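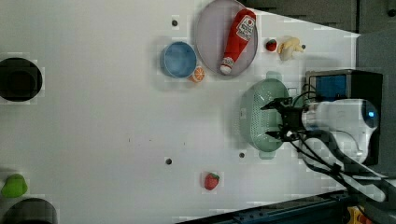
A pale green colander, a plate and a blue bowl on a white tabletop.

RALHAM - The county prosecutor's office opened its new building to the public on 2/19/26, and 121 people signed in for tours of the intake floor, the evidence room and the grand jury suite.

The office moved in January from the third floor of the old courthouse, where it had been for decades. The new address is across the parking lot from the county jail.

Leonie Stubbs, the deputy prosecutor in charge of charging decisions, led the first group. She stopped at a row of six desks where police reports come in and are read for the first time. A report that involves a shooting or a death goes to two attorneys, she said, and they write separate memos before they talk to each other.

"If somebody says they acted in self-defense, we have to be able to disprove that at trial," Stubbs said. "People ask why we didn't just charge it and let a jury sort it out. We can't file a case we don't believe we can prove."

One man asked how long that takes. Stubbs said it depends on the lab and on how many witnesses will talk. The office reviewed 1380 felony referrals last year and declined to file charges in 200 of them. Letters explaining those decisions go to the victim or the family, and a short version is posted on the county website.

The evidence room was shown from the doorway only. Geert Smits, who manages it, said visitors could not go past the yellow line, and that anyone who does, staff included, has to be logged in and out. Most of what is stored there now is video. Store cameras, doorbell cameras and phones produce more footage than the office can watch in a week, and two people are assigned to it full time.

Upstairs, the grand jury room has 23 chairs, a witness table and no windows. Ayten Bozkurt, a victim advocate, took questions next door in the family waiting area. The old office had no such room - families sat in the hallway, sometimes across from relatives of the defendant.

Berkay Kozan, a retired bus driver from the east side, said he came after serving on a jury last year. He wanted to see where a case starts. He thought the tour was useful but short, and he would have liked to hear from a defense lawyer too.

Stubbs said the public defender's office had been invited and plans its own open house. No date has been set. Group tours can be booked through the front desk.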